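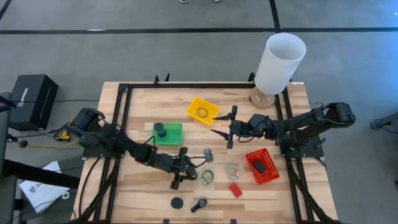

Wumard Film Nights: Frequently Asked Questions

Print this page | E-mail this page

Updated November 20, 2025

What do you show?
Mostly older foreign-language dramas, with a comedy now and then so people don't start avoiding our eyes in the lobby. The December run is four family reunion pictures. Expect long dinners.

Are the films dubbed?
No. Everything is subtitled in English. If you sit behind someone tall, you will get a very different story.

How many seats are there?
100 on paper. Nine of those are behind the pillar and sell for half price. Regulars claim to prefer them.

What does a ticket cost?
Nine dollars at the door. A pass for the full December run is $30. Passes can be shared, but only one of you can sit in the seat.

When should I arrive?
Doors open 40 minutes before the film. We start on time. Latecomers are let in at the first scene bright enough to walk by, and with some directors that can be a while.

Why did you cancel "The Grillska Wedding"?
We didn't cancel it, we postponed it. The only subtitled print we could find was missing its third reel, where the wedding is. A complete one has been promised for spring.

Is "Flatine" really three hours long?
Three hours and nine minutes, with an intermission. The plot picks up after the intermission. Please don't go home during it and then write to tell us nothing happened.

Can I bring food?
Yes, if it's quiet. Soup has been discussed and the answer is no.

Is there a talk afterward?
Usually, in the Thambiah Room upstairs. It lasts 30 minutes and you don't have to speak. You don't have to have liked the film, either, and those tend to be the better talks.

Are the films suitable for children?
Some are, on paper. In practice a ten-year-old will not thank you for two hours of Danish inheritance law. Ratings are listed next to each title on the schedule.

Can I get a refund?
Up to the start of the film, yes. After that you've seen some of it, and we can't take it back.

Can I suggest a film?
Please do. There's a box by the coat rack. We read every slip, including the ones asking for car chases.

14 shares | 6 comments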